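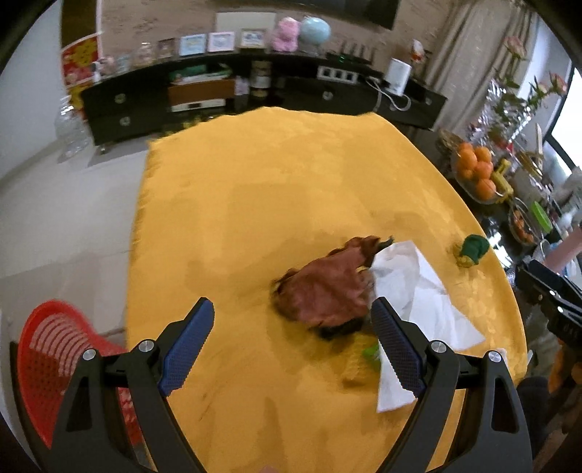
Demonstrationen mit zwei Handgreifern aufnehmen: Tisch abräumen

Stand: 13. November 2023

Wer einem Modell beibringen will, einen Tisch abzuräumen, muss vorher selbst sehr oft einen Tisch abräumen. Das klingt nach einem schlechten Tausch, und in der ersten Woche ist es auch einer. Diese Anleitung beschreibt, wie wir Episoden für den Datensatz Nerkik aufnehmen, und zwar in bewohnten Räumen mit allem, was dort herumsteht.

Voraussetzungen

Beide Greifer sind geladen, die Kameras sitzen fest, auf den Speicherkarten ist Platz für mindestens 40 Episoden. Die Fingerpolster werden vor jeder Sitzung mit einem feuchten Tuch abgewischt. Krümel verschlechtern den Griff, und man sucht den Fehler dann einen halben Tag lang in der Kalibrierung. Fragen Sie nicht, woher ich das weiß.

Den Raum vorbereiten

Möglichst gar nicht. Fotos bleiben im Regal, sofern die Bewohner einverstanden sind, Obst bleibt in der Schale, Kabel dürfen hängen. Der Fernseher wird ausgeschaltet, Uhren und Spiegel hängen wir nicht ab. Unser Testraum in Prestham war anfangs so ordentlich, dass das Modell in der ersten echten Küche schon vor dem Brotkorb kapitulierte. Seitdem gilt: Wer vor der Aufnahme putzt, putzt für die Katz.

Gegenstände auslegen

Weiche Dinge zuerst. Servietten, Tücher und Stofftiere sehen nach jedem Ablegen anders aus, und genau davon lebt der Datensatz. Zerknüllen Sie ruhig mit Überzeugung. Eine Serviette darf halb unter einem anderen Teil stecken, denn so liegt sie nach dem Essen ja auch. Pro Episode reichen drei bis sieben Gegenstände; bei 14 haben wir nur noch Sucherei aufgezeichnet.

Aufnehmen

1. Beide Greifer öffnen und eine Sekunde ruhig über dem Tisch halten. Das ist der Startpunkt für den Zuschnitt.

2. Mit der einen Hand anfahren, die andere bleibt in der Nähe. Sie wird gebraucht, wenn der Stoff mitwandert, und er wandert gern mit.

3. Papier flach von der Seite fassen. Von oben sticht man ins Tischtuch und hebt die ganze Decke an, was dekorativ aussieht, aber eine andere Aufgabe ist.

4. Schließen, kurz warten, dann erst heben. Wer beim Schließen schon zieht, produziert Episoden, in denen der Griff und die Bewegung nicht zu trennen sind.

5. Ablegen, öffnen, Hand zurücknehmen. Danach das nächste Teil.

Finger bleiben am Griff. Das kurze Zurechtzupfen mit dem Daumen, das einem im Alltag niemand übel nimmt, macht die Episode unbrauchbar.

Fehlgriffe

Ein misslungener Griff wird nicht gelöscht, wenn Sie ihn in derselben Episode korrigieren. Noboru Chiba, der bei uns die Auswertung macht, hat im August 900 Episoden durchgesehen und wollte die mit einer Korrektur alle behalten. Aussortiert werden Stürze vom Tisch, verdeckte Objektive und Flüche auf der Tonspur – letztere nur, wenn der Ton mit veröffentlicht wird.

Nach der Sitzung

Karten auslesen, Ordner nach Raum und Durchgang benennen, Prüfskript laufen lassen. Der Export nach Fehr steht auf einer eigenen Seite. Ordner mit dem Namen »neu_final_2« gehen ungelesen zurück.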